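Cold room alarm going off every night, room seems fine by morning
Goltwood Help Desk
Opened by: Adebisi Cheese & Dairy, Cadevley
Equipment: walk-in cold room, Skundau controller
Status: Closed

Customer, first message

Hello all, I hope you're well over there. I'm sorry to bother you with something that may turn out to be very silly, but we have been woken up by the cold room every night since we came back after the September holiday and I think we have reached the end of what we can work out for ourselves.

The alarm goes off a little after four in the morning. It sends the message to the phone, it sounds in the yard (the neighbours have been very good about it, but there are limits), and by the time one of us has found some shoes and driven down, the display is back to a perfectly ordinary temperature and everything inside feels cold. The cheese is all right as far as we can tell. We've moved the soft ones over to the little upright fridge in the shop, just in case, and I must say there is not much room left in there for milk.

The high alarm is set to 5 degrees, which is how your engineer left it when the room was put in. I haven't touched it, and I would be surprised if anyone else had, as the menu is not what I'd call inviting. The Skundau panel says the compressor has done 3,857 hours, in case that's of any use to you. The room isn't packed tightly, we keep the gap in front of the fans as we were told, and the door closes with a good solid thump. 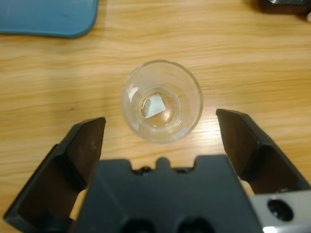
A glass with a small piece of white paper in the bottom.

We've wiped the door seal all the way round and done the trick of shutting a strip of paper in it and giving a tug, and it held everywhere except for a short stretch at the bottom on the hinge side, where it slid out more easily than I'd like. Could that be the whole trouble? I'd be delighted if it were.

Goltwood support, reply

Good morning, and thank you for such a thorough message. It isn't silly in the least. You did exactly the right thing moving the soft cheese, and please do keep it where it is until we've got to the bottom of this.

A weak patch in the seal is worth putting right, and we'll add it to the list, but I don't think it is your four o'clock visitor. A poor seal usually makes the room struggle when the door is in use and the yard is warm, and you would see it labouring through the afternoon. Something that turns up at the same time every night, when the place is locked and the air outside is cool, makes me think of the controller doing something on a timetable, and the first thing on the timetable is defrost.

Would you mind having a look at three things for me when you have a quiet moment? They are all safe to look at and none of them needs a screwdriver.

1. Press and hold the clock button on the panel and write down the time it shows, alongside the time on your phone.
2. Go to the history page and write down the highest temperature from last night and when it happened.
3. Look up at the evaporator, which is the unit with the fans, and tell me whether there is any ice on the back of it or in the tray underneath. Please don't chip at it if there is. A torch will do nicely.

And has there been a power cut, or any electrical work, since you closed up for the holiday? It needn't have been a long one.

Customer

Thank you, that was quick. I went down before opening and did all three with a cup of tea in the other hand.

The clock on the panel is well out. It said 8.40 when my phone said 7.10, so it has run on ahead of us somehow. The highest reading last night was a bit over 6 degrees, and the panel thought it happened at 5.45, which by my arithmetic is a quarter past four in real life and so fits with the phone going off. There is ice, yes. It's mostly at the left end of the coil as you look up at it from the door, a sort of lump with a smooth face on it, and the rest is just frosty. The tray has some ice in it as well, at the end furthest from the drain.

As for the power, I asked the others and apparently the electricity was off for part of a morning while we were away, when they were digging in the lane. The shop next door lost a freezer full of pastry over it. When it came back the panel must have been asking for the time, and somebody pressed buttons until it stopped flashing. I'm not going to say who, but it was kindly meant.

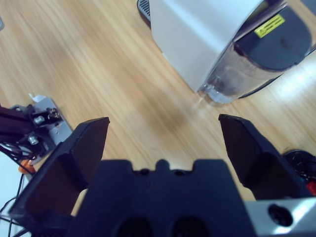

Gripper open over the wooden tabletop.

So is it only the clock? I could have a go at putting it right this evening, if you could tell me which button to press, as the booklet seems to cover every model Skundau have ever made and I can't tell which one is ours.

Goltwood support, reply

That is all very helpful indeed, and please tell whoever pressed the buttons that they're in excellent company. We see it after every power cut in Cadevley.

The clock is part of it. I don't believe it is all of it. The defrost has been moved to a different hour, and that alone shouldn't set off an alarm, as the controller is meant to ignore the temperature for a while during and after each defrost. On your model that holiday from the alarm is 50 minutes from the moment the defrost begins. If you are still getting a message, the defrost is most likely running on too long and the fans are coming back late, or starting with a good deal of warm air still hanging about the coil. The lump of ice at one end points the same way.

To set the clock, hold SET and the down arrow together until you see HR, use the arrows, and then press SET once. Do the same for MIN. After that leave it alone and it will go back to the normal display on its own. Please don't change anything marked D or P on the way past.

Tonight's defrost will then come at its usual time. I'd like you to let it happen and send me the history page in the morning, if you would be so good. If you can bear it, leave the sounder on. If the neighbours can't, the phone message on its own will do.
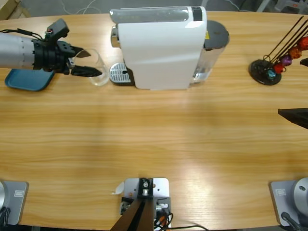

I have also pencilled in a visit for you, in case it's needed, and I'd sooner have the van booked and cancel it than leave you waiting over a busy weekend. Before then, could you clear a space under the evaporator so the engineer can stand a ladder there? There's no need to empty the room.

Customer

Well, the clock is right now and I'm rather proud of it. The alarm still came, only at a different hour, so you were quite correct and I owe one of the others a cake. It was ten to three this time. The peak was the same as before, a bit over 6, and it took until half past three to get back down to where it normally sits.

I happened to be down there for part of it (I wasn't sleeping anyway) and I can tell you that I didn't hear the fans for a very long time. When they did start there was a little puff of mist at the door window. I don't know if that means anything. I stood the ladder ready and shifted the hard cheese to the far racks.

Goltwood support, reply

It does mean something, and I'm grateful you went down, though I hope you managed a nap afterwards. A puff of mist when the fans start tells us the coil was warm and wet when it ought to have had a few minutes to drip and chill first. We'll come tomorrow, arriving before nine. The engineer will bring a coil probe, a clip and a length of door seal.

Please switch the next defrost off by holding the snowflake button until it blinks. One missed defrost will do no harm at all. Do put a note on the panel so that nobody starts it again by mistake.

Goltwood, site visit notes

Arrived 8.45. Customer present and very hospitable. Room at normal temperature on arrival, stock in good order, fan gap clear.

Supply checked at the isolator, 240 volts, steady. Controller clock correct. Defrost settings as installed, no changes found.

Coil probe out of its clip and hanging below the coil near the left end, frozen into the ice there. The probe was reading the lump and not the fins, so the controller never saw the coil come up to temperature and ran every defrost to its maximum time. The clip had cracked across the back. No damage to the probe lead that I could find, but it was changed anyway and the old one labelled and left in the van.

Ice cleared with warm water and patience. Tray and drain checked, drain heater working, water runs away freely. New probe fitted in the fins higher up with a metal clip, lead tied back. Manual defrost started and timed. It ended on temperature as it should, fans came in after the drip period, room recovered with no alarm.

Bottom stretch of door seal on hinge side found flattened. New seal fitted to that door, paper test good all the way round. Hinge packed very slightly.

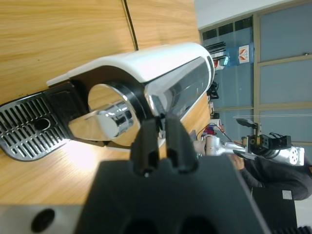

Capsule coffee machine, white and black, on a light wooden table.

Customer shown how to read the history page and how to answer the clock prompt after a power cut. Card with the button presses stuck inside the panel cover.

Customer

Just a note to say we have now had several nights of perfect quiet. The soft cheese has gone back to its proper place and the milk has its fridge to itself again. I've looked at the history every morning, partly because I enjoy it now, and the highest it has been is under 4 degrees, at the tail end of a defrost.

One small question while I have you. Should we be doing anything about the drain, ourselves, between your visits? There's a cap on the outside wall and I've never known whether I'm supposed to take it off. Thank you again to everyone, and to the engineer for being so patient with the dog.

Goltwood support, reply

I'm so glad to hear it. You can leave the cap alone, it's there for us to rod the pipe if it ever blocks. If you'd like to do something, pour a jug of lukewarm water into the tray once a month and check that it comes out at the gully. I have set the alarm history to be looked at again at your next service and will close the ticket now, but a reply to it will open it up again, any time.

Related tickets
Skundau panel flashing after power cut, how to set the clock
Ice on cold room floor near the door
Fans not running with door closed
Replacing a door seal: what we need you to measure
Phone alarm messages arriving late
Upright fridge noisy after being moved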